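Kultham Building, Room 219
Monthly room and table inspection, September
Checklist version 3, issued by Fusik Facilities
Marks used: OK, ACTION, N/A

SECTION A: FLOOR AND ACCESS

A1 Door opens fully, closer works: OK
A2 Walkways at least the marked width: OK
A3 Floor dry, no lifting edges: ACTION
Comment: Edge strip by the door has come up again. Taped down for now. Job 1619 raised.
A4 Exit sign lit: OK
A5 Extinguisher in place, pin and tag present: OK
Comment: Tag is due for renewal next month.

SECTION B: TABLE

B1 Table stands level, no rocking when leaned on: OK
B2 Leg bolts tight: ACTION
Comment: Two bolts at the back took half a turn each. Check again next month. If they have moved, fit locking washers.
B3 Top free of chips and raised edges: OK
B4 Top wiped down with the approved cleaner: OK
Comment: The white top marks easily. Use the soft cloths from the cupboard. The green scouring pads leave it dull and should not be used on it.
B5 No food or drink on or beside the table: OK
B6 Glare from ceiling lights on the top: see comment
Comment: Inspected with all lights on. One person found the reflection tiring after an hour. Could the bank nearest the wall be switched separately?

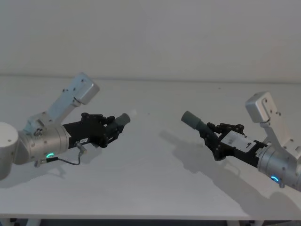
Reply from Yazdani: The banks in 219 are on one switch, so it would need an electrician. We can quote for it with the other work on that corridor. In the meantime a matt mat would do, as long as it lies flat and doesn't overhang the front edge.

B6 left open until the quote comes in. No mat to be put down without checking B3 again first.

SECTION C: WALLS AND SERVICES

C1 Wall behind table sound, no flaking paint: OK
C2 Nothing fixed to wall without approval: OK
Comment: A request for a shelf above the table was turned down last time. It would be at head height for anyone leaning over, so the wall stays bare.
C3 Sockets undamaged, covers fitted: OK
C4 Cables kept off the walkway: OK
C5 Portable equipment test labels in date: ACTION
Comment: The Doto extension lead, asset 654, has a label too worn to read. Taken out of use and sent for retest.

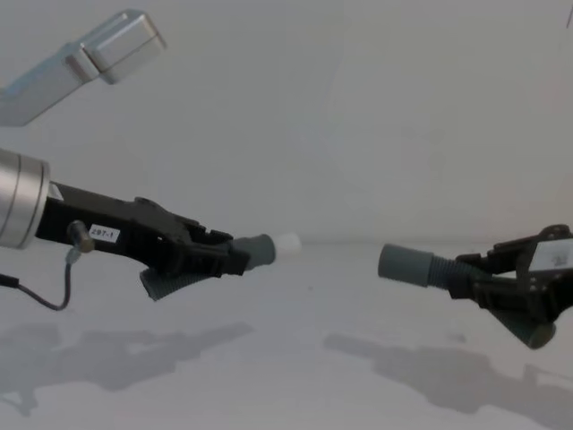 Items B3 and C2: white tabletop and wall behind, Room 219.

SECTION D: OPEN ACTIONS

A3 Edge strip by door: job 1619, waiting for parts
B2 Leg bolts: recheck at next inspection
B6 Lighting: waiting for quote
C5 Extension lead 654: out for retest, do not replace with a lead from another room

Next inspection: first Monday of next month, 8.30 am. Please leave the cupboard unlocked.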